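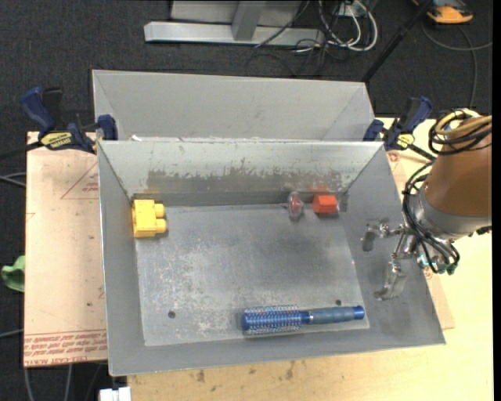 Figure 3. Gray metal bin with wear on the floor and a darker band on the far inner wall where the coating is rubbed away.

3.2 Coating wear in shared storage bins

We looked at wear in open metal bins used at two sites, the Urnness depot and the smaller Wirnov store. 336 bins in total, 31 left out because the intake sheet was missing or not readable. Bins came with one of two finishes, Emix (light, sprayed) or Mugo (baked on, a bit thicker). Same shape otherwise.

Each bin was scored on floor, side walls and rim, from 0 (no marks) to 5 (bare metal over most of the surface). Scoring done by eye, under the same lamp, mornings only. Two raters. Where they differed the higher score was kept, see the note under Table 2.

Floors wore first at both sites. Mostly scuffs and short scratches, no clear direction. Wall damage was less common but worse when it did show up: long ragged patches with chipped edges (type B in our scheme, compare Fig. 3). Type B was seen in both finishes. We had expected it to be rare in Mugo and it was not.

Load did not explain much. Bins that held light goods scored nearly as high as those with hardware in them, at least past 300 days of use. Stacking may matter more then load, but stacking was not logged at Wirnov until November so the comparision is for Urnness only. Rim scores are reported separately in 3.3, as the raters agreed less often there and the scale had to be changed partway through.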